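Thursday night skating is coming back to Mavier Plaza
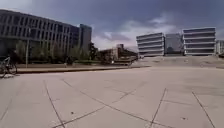

Around Town

Good news if you've had a pair of roller skates sitting in the closet all winter: the Thursday night skate is back in March, and this time it's staying on Mavier Plaza for the whole season instead of moving over to the Sollis parking garage when the farmers market starts up.

I called the Reisinger Street rec office to make sure I had it right (I got the start time wrong last year and heard about it from plenty of you!), and yes, it's 7 p.m. to 9 p.m., free to get in. Skate rental is $2 a pair, and they've got kids' sizes starting at 13. The rec office says 237 people signed up for last season's beginner lessons, so they're adding a second group, and I may finally join it. I can go forward just fine. Stopping is another story.

A word of warning from someone with sore knees: the concrete has joints running across it, and small wheels will find them. Go with the softer wheels if they offer you a choice.

Nukico Coffee is keeping its window open late on skate nights, and they tell me the cinnamon donuts are coming back too. Parking is free after 6 in the Sollis garage. Lesson sign-ups are at the rec office front desk, 1129 Reisinger Street, weekdays until 5.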